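Workshop notebook – Brellgate wall unit, back panels and doors
Sunday

Started at 9 with the carcass that came back from the finisher. The Brellgate order is a wall of open cases in the client's front room, and they now want part of it closed. Left to do: rear panels for the bottom row, two pairs of doors, and a decision on how the cases tie together. The drawings still show the old layout with everything open, so don't cut from them.

Checked the carcass for square before anything else. Diagonals are out by a hair at the back, nothing at the front. A rear panel will pull that in if it is fitted while the case is lying face down on the bench. Clear width between the sides is 763 mm, measured at the top, the middle and the bottom. The middle reads the same as the ends, so the sides haven't bowed in the finisher's shop, which was my worry after the last batch. 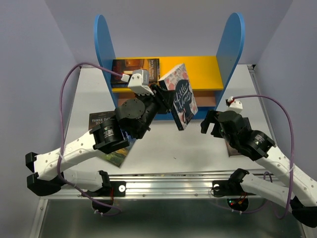
Fidel Olivares
Bench joiner, case goods

Rear panels first. The groove was cut before finishing and there is lacquer in it now. The test panel went in halfway and stuck. Ran a scraper down the groove, then a folded piece of 120 grit, and it slid home with hand pressure. Did the other three cases the same way. Don't force them dry – the inside edge of the groove will chip and it shows from the front.

We talked about screwing the backs on from behind so they could be taken off again. The client may want to open the row up later. I tried it on an offcut corner and the panel edge is visible from the side unless the case sits hard against the wall, and that wall isn't flat. Staying with the groove. If they change their minds, the panel can slide out once the top is unbolted.

Doors. The Pivow hinges arrived but only the left-hand set was in the box. Drilled and hung the left door of the first pair to see how it sits. Gap at the top is fine, gap at the side a touch wide, and there's enough adjustment left in the hinge to close it. Push latch works if it is set back slightly farther than the paper template says. At the template depth the door bounced open again when I let go of it. I moved it twice and filled the first holes. The corrected position is marked in pencil on the jig, and the old marks are crossed out. Use the pencil ones.

Shelf sag. Loaded the longest shelf with hardbacks and paint cans at lunch and left it until 4. It dropped just under a millimeter in the middle and came most of the way back once unloaded. Good enough for books. I would not want it as a bench seat, and the client did ask about that, so somebody needs to tell them no before the cushions get ordered.

Edges. The Grollirach oil on the exposed shelf fronts has darkened more than the sample board did. Same can, same number of coats. The sample was sanded finer, I think, and took less of it. Sanded one shelf front back and started over with the finer grit. It looks closer now, but I'll judge it in daylight after it has had a night.

Tying the cases together. Three options on the table:

Bolts through the sides, sleeves hidden behind the shelf line. Strong, quick, visible if you look for it.

Dowels with no hardware. Clean, but the whole stack has to be lifted straight up to come apart, and the run is 3000 mm wide.

Steel strap along the back of the top row. Holds the run together but does nothing for the front edges, and those are where a step between cases would show.

I favor the bolts. Made up two cases with four bolts and leaned on them from both ends. No movement at the joint. It took about 20 minutes, most of it finding the right driver. 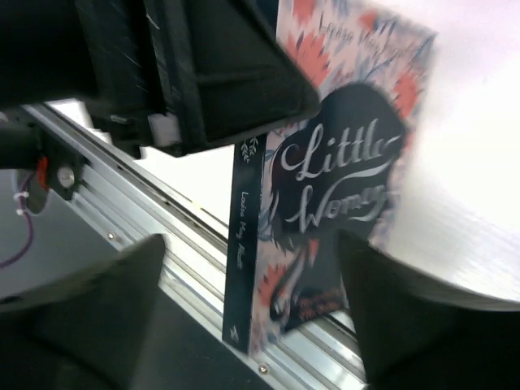 Still open

Right-hand Pivow hinges. Supplier to confirm, otherwise the second half of the doors waits.

Wall fixing. Need to know what is behind the plaster at Brellgate. The top row gets fixed whatever we decide about the bolts.

Push latch on the Chan cabinet in the showroom was set from the same template. Check whether that one bounces too.

Plinth. Levelers or a scribed base, not settled. Floor drops toward the window, and a scribed base would hide it better – more work on site though.

Oil. Look at the redone shelf front next to the sample before touching the others.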